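Table (furniture)

A table is an item of furniture with a raised flat top, supported most often by legs, trestles or a central pedestal. It is used for eating, writing, assembly, display and storage. Tables differ from desks in having no fixed drawers or compartments as a defining feature, although the two terms overlap in trade catalogs.

Construction

The main parts are the top, the apron (also called the skirt or frieze) and the supports. The apron is a frame of rails joined to the legs, usually with mortise and tenon joints or with metal corner brackets. It resists racking, the sideways movement that loosens joints over time.

Solid wood tops expand and contract across the grain as humidity changes. For this reason they are fixed to the apron with slotted screws, wooden buttons or figure-eight fasteners – rigid fixing leads to splits. Bhatia (see References) treats seasonal movement as the main cause of failure in wide tops and recommends slots aligned with the direction of movement.

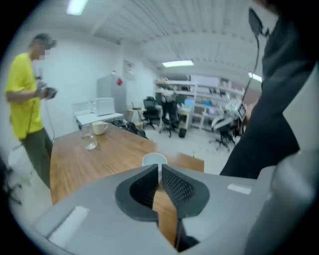 Tabletop with streaked brown wood grain.

Surface finish

Oil finishes soak into the wood and are easy to repair, but they need regular renewal. Film finishes such as varnish and lacquer give better protection against water and stains. Damage to a film finish is harder to hide, and a worn top may have to be sanded back to bare wood.

Types

Trestle tables rest on two or more separate supports, often linked by a stretcher. Gateleg and drop-leaf tables have hinged sections that fold down when not in use. Extension tables have a divided top that slides apart to take one or more loose leaves. Nesting tables are made in graded sizes and stored one beneath another.

Long tables are common in workshops, libraries and dining halls. The span between supports is limited by sag, which rises steeply with length. Makers offset it with a deeper apron, a center leg or a thicker top. The Storkton pattern, described by Cui, uses 10 cross battens under the top and no center leg.
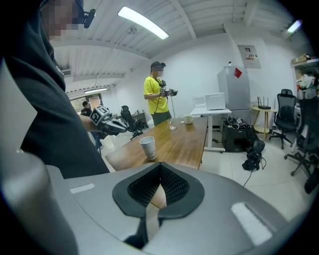

References

Bhatia, Sunita. Wood Movement in Wide Panels. Bristitz, 2nd edition, chapter 14.
Cui, Jianhua. "Long Spans in the Storkton Pattern." Tusex Furniture Notes, no. 24.

This page was last edited on 12/13/18.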